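How to follow a television premiere from home and write a good recap

We use cookies to remember your settings. By staying on this site you accept them. Accept | Manage

Many readers of Clungate have asked me how I write my premiere recaps when I live so far from any red carpet. I do it from my kitchen table, and you can do it too. I will use the second season opening of the crime drama Besari, which I covered in April.

Before the evening

Read the cast list and write every name on paper with the name of the character next to it. New actors are the difficult ones. For Besari I practised Petronella Mofokeng, who joined as the judge, and Alaric Whitlock, who plays her brother. Check the spelling in two places. A wrong name is the mistake that readers forgive least.

Find out when the arrivals begin. The stream usually opens before the printed hour, so I sit down 30 minutes early with tea and a charged laptop.

During the arrivals

Open one document only and type short notes with the time beside each. Do not write full sentences yet. Note who came with whom, who stopped to talk, and what they said word for word. If you did not hear a quotation well, leave it out — you can mention the subject without the quotation marks.

Clothes are interesting, but please do not guess the designer. Wait until the actor or the stylist has posted it.

Watching the episode

Watch it once without notes. Then watch again and stop after each big scene. My list for Besari had 4 scenes, and that was enough for the whole text.

Writing the recap

Begin with the thing people will talk about on Friday at work. For me it was the dinner in the Motaung house. Put a spoiler warning above it, on its own line. After this you can go back to the arrivals and choose two or three moments.

I keep a recap between 2000 and 3000 characters. When mine is longer, I cut the plot first, because the reader has seen the episode already. Read it aloud before you publish, slowly, and change each place where your tongue stops.
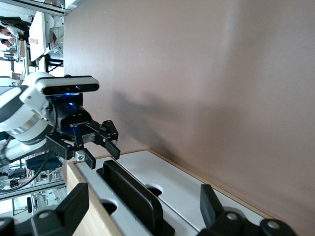

Robot arm with a black gripper, beside a pale wall.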